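3. Cooking smells and the shared stairwell

3.1 How I ended up asking about soup

I came to Imberg to write about noise. My notes from the first couple of weeks are full of doors, drills and one very determined trumpet, and I had a whole theory half built on them. But every time I sat down with someone and asked what they knew about the people upstairs, they told me what those people ate. Youssra Lamrani (then my co-author, now working on the companion paper about laundry rooms) listened to the tapes and said I should stop steering everybody back to the trumpet. She was right, and I was a little annoyed about it.

So I changed the opening question. I asked people to tell me about the last meal they had smelled but not eaten. It worked wonderfully! Hauke Rieger, on the second floor, talked for most of a Saturday morning about onions. He could tell me which neighbors started them in butter and which in oil, and he had opinions on both. He had never been inside any of the kitchens he was describing.

I did nearly all of these talks in kitchens, with tea, and I let people cook if they wanted to. The kitchens themselves are small and fairly alike — what differs is what gets left out on the surfaces.

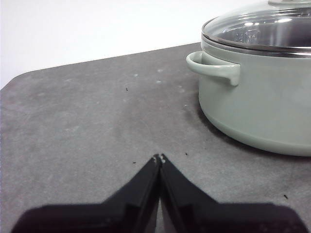 Figure 4. Sage-green cooking pot on a gray tabletop.

3.2 Slow food, fast food and the question of blame

People in the building sort smells by how long they last. A fried egg is gone before anyone can mind it. Stock is another matter, and so is cabbage, and I heard more about cabbage than I can fit in here. Henrike Hellwig called long-cooking dishes "announcements," and I have kept her word for the rest of the paper. An announcement goes on for hours, and it tells the stairwell that somebody is home and expects company.

Blame doesn't follow strength, which surprised me. Till Ruppert complained to me at length about a faint smell of rice from a household he already disliked, and in the same breath forgave a really heavy fish stew from the Tomić apartment. When I put this to Krešimir Tomić he laughed and said he always takes a bowl down to Till. I don't want to make too much of one bowl of stew, but gifts like that came up in over 500 lines of my coded transcripts, so I can't ignore them either.

Countertop cookers came up too, mostly among people who like to leave dinner going while they do something else.

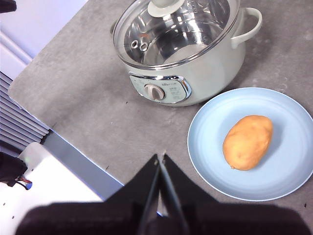

3.3 What people do with the window

Opening a window sounds like the simplest thing in the world, and I nearly left it out. Then in January I noticed that people opened the kitchen window for smells they were shy about and the apartment door for smells they were proud of. Henrike did both within one visit, first for burnt milk and later for a plum cake. I asked her about it and she said she hadn't noticed, then went and closed the window.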